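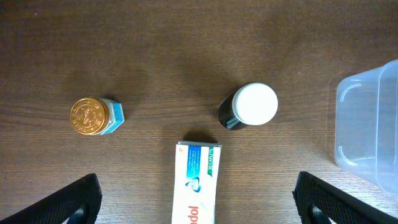
Tiger Balm jar and a medicine bottle on a wooden tabletop.

July 7, 2012
By Halyna Shevchuk

Progress report to the Ingvarsson Fund: home medicine safety visits, Edthorpe

The second quarter of the project is finished. We planned 70 home visits for the year and have completed 20, which puts us behind schedule. Most of the delay came in the spring, when the Jisar clinic changed its referral form and we had to wait for the new version before booking anyone.

Visits last one hour. The visitor goes through what is kept in the home, including creams and other items bought without a prescription, and writes up a single list for the resident and the family doctor. In nine homes we found medicine past its date. Two residents were taking the same drug under different names, and both were referred back to the clinic the same day.

Skuletti Pharmacy has agreed to take back unwanted medicine at its front counter – this was not in the original plan and adds no cost. Small clear containers are still on the supply list for residents who ask for one.
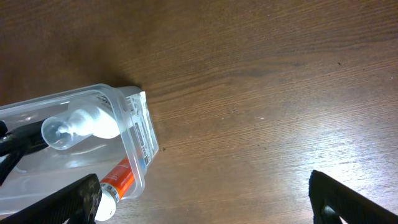

Budget and next steps

Spending is below plan on mileage and printing and on plan for wages. We ask to carry the unspent mileage money into the next quarter. A second visitor starts in August, and we expect to catch up by the end of the year if referrals hold. The large-print list is being redone after residents told us the dose column was too narrow.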